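Chapter 7
Planning for Two Arms at Once

Pick up a jar and open it. Your left hand holds, your right hand twists, and you never once stop to wonder whether your elbows will bump. Now try to write that down as code! This chapter is where the fun really starts, and it's my favorite in the book.

In Chapter 6 our planner had one arm to think about and a table that stayed put. Add a second arm and each one becomes a moving obstacle for the other. The closer the grippers get to the same small part, the fewer safe paths are left, and cables make things tighter still.
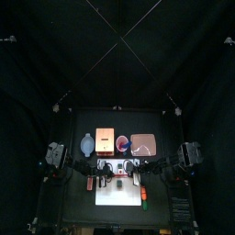 We'll begin with the simplest fix, taking turns, and see how much time it wastes. Then we'll plan both arms together as a single system (more joints, much bigger search, far better motion). Section 7.4 adds timing, so that one arm can slow down a little and let the other through.

You'll need the Bergeron planner from Chapter 5 and the 16 practice layouts in the Vundthorpe folder. Run layout 1 before reading on, and keep your log file. We'll come back to it in Exercise 7.2.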